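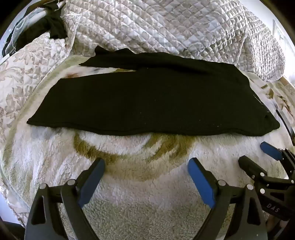
Concert blacks, Wednesday, 4 pm.

Spring season at Pestholm Hall opens in March and I have once again agreed to sing second bass. The brochure calls us "a massed choir". There are 8 of us on the bottom line and two can read music.

Programme: the Lekota Requiem, then an interval, then a new piece by Savvas Mavromatis for choir, organ and what the score describes as "distant door". The hall has several doors. Auditions are ongoing.

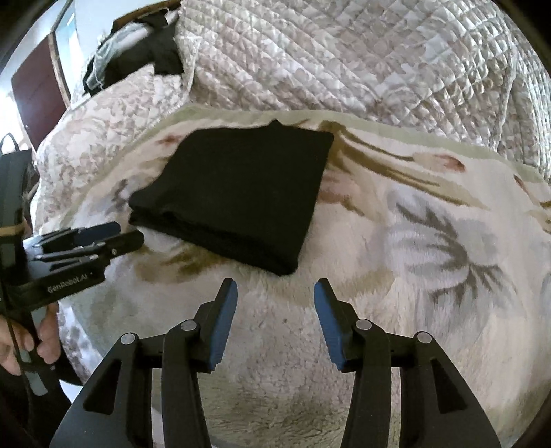 The dress code email from the Wistov Singers runs longer than the Requiem. All black, no logos, no shine, nothing "charcoal". Mine is plain and matte and folds up to a sort of lopsided four-sided parcel, so I consider myself compliant. Last year a tenor wore navy and it was raised at the AGM.

Tickets are on the hall website. You have to click What's On, then Music, then Choral, then What's On again. The hall seats 800 and my mother has bought four of them.

If you're coming by car, do not trust the map in the brochure. It puts the entrance on the Stelov Road side, and that gate has been locked for as long as I've been singing there. Use the one by the bins.

Rehearsal tonight at seven. We are doing the fugue — slowly, and with the door.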